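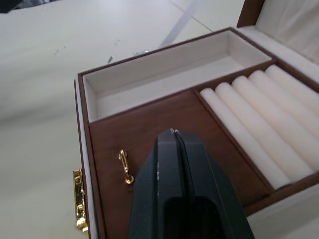

Wrist camera view of the jewelry box, tray side up top and ring rolls to the right.

Our project this term was teaching a two-armed robot to tidy a jewelry box, and I'm writing up the gripper half because I lost the draw for the hand half. The team name is Trinent (don't ask, it was the only one of the suggestions we could all spell). The club is Northorpe, and we meet upstairs until someone needs the lights off.

I picked the jewelry box as our object and I'd pick it again! It's got everything that makes grippers miserable. There's soft cream lining that the depth readings don't love, padded ring rolls sitting right up against each other, thin wooden dividers you can clip on the way down, and little shiny gold bits that flare on camera. My favourite part is the small square compartment with the gold pull ring, and that ring cost me most of August.

The way we trained it was pretty simple. One of us drives the arms by hand, the computer records the lot, and then the model (we called ours Firkel) tries to copy what it saw. We collected 26 good demos for the closed-finger approach, where the gripper comes down with its fingers together and stops over the wooden panel. I wanted way more than that, but every demo means putting everything back the same way, and after an evening of it you start to go a bit cross-eyed.

First lot of training was 2,000 steps and it was rubbish. The arm would head off happily in the right direction and then hover, like it had forgotten why it came in. I blamed the lighting for ages. Then I went back through my own demos and found that I hover too, every single time, while I work out where the divider is. So Firkel had learned my nerves perfectly. I re-recorded the lot without the dithering and the second model was heaps better.
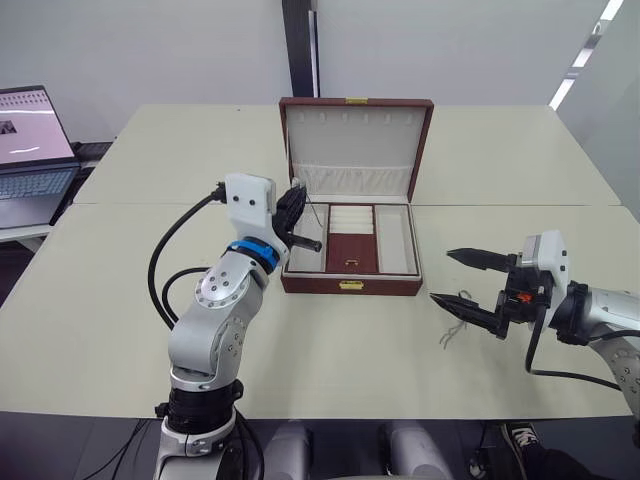 Josiane Guérin reckoned I should have trimmed the pauses out of the old recordings and saved myself the trouble, and she also wanted to know why I hadn't tested with the box turned a little. Fair on both counts. I did try turning it after that, and Firkel coped with a small twist but went for the wrong compartment once it was properly sideways.

If I get another go next term I'll move the box between demos from the very start, and I'll write down which camera settings I used, which I didn't do this time and regretted. Nkechi Nwachukwu has the hand half of the report, including the lid stuff. My training settings are in the Bragança folder with the demo logs, and the bad first batch is in there too if anyone wants a laugh.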